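Grondik bench

The Grondik bench is a home-built gear assembly station put together at the Selldale shared workshop. It is a small robot cell used to practice picking up metal gears and placing them on a round base plate. The name covers both the table and the software that runs on it. Builders outside Selldale have copied parts of the layout, mostly the mat and the plate.

Background

Work started in April in the back half of the Selldale wood room, later moved upstairs. The first version used a hobby arm from a kit and could not hold anything heavier than a bottle cap. A second arm was fitted, bigger, with a longer reach and a parallel gripper. Total spend on the bench itself, without the arms, came to 74 dollars. Most of that was the table.

Layout

The table top is white, with a large black mat over most of it. Gears and plate go on the mat. The plate is a flat white disc with a hole through the center. Cables on the arm run in braided sleeving and carry small labels – a workshop rule at Selldale, after two machines got plugged in backwards.

Parts

The gears are plain metal spur gears with a center bore. Steel ones were bought as surplus from Navickas, a parts dealer in Brotumley, in a mixed lot of 34. Only matching sizes are kept for the bench, the rest went in the scrap drawer. Earlier trials with printed gears were droped when the teeth wore down.

Gripping

The gripper has two dark tapered fingers with long slots cut through them. The gear is held by its toothed edge, one finger on each side, leaving the bore clear. Shiny metal is hard on the cameras. Glare changes with every small turn of the part, so lamp position matters more than lamp power.

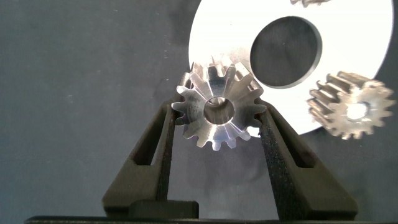 A spur gear between the gripper fingers, with the white disc behind it.

Placement

A run begins with gears on the mat and ends with them on the disc. Order is left open. Tilt is the usual fault: a gear pinched too high swings, lands on one edge and rolls. The log for the second arm lists 2000 attempts, with 57 marked as "rolled off table". Lower grip height helped. So did slower release.
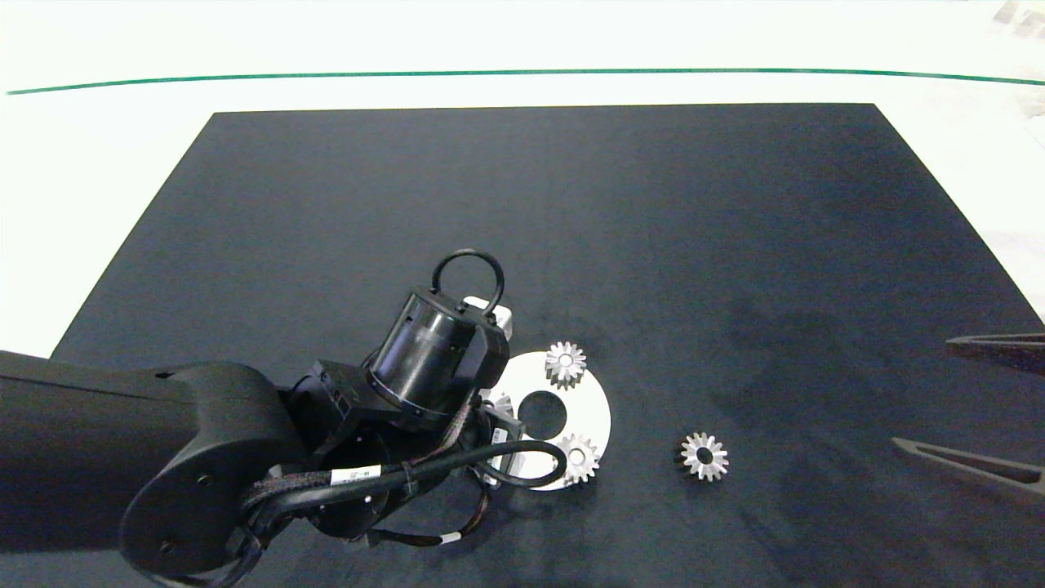

Two gears on the disc and a third on the mat to its right.

Software

Control code is a set of short scripts kept on the workshop's shared drive. Each script does one move – reach, close, lift, place, open. Settings are stored in a text file so that a member can change grip height without touching the code. Version 2 was posted on 28/08/2024 and added a pause key, wich had been asked for since the first arm.

Known problems

Mat creeps toward the front edge over a long session. Taped down at the corners, still creeps. Cable loop near the wrist can brush parts on the plate if the arm comes in low. Longer sleeving made this worse, shorter sleeving limits wrist turn. No fix listed as of version 2.

See also

Selldale shared workshop
Parallel gripper
Spur gear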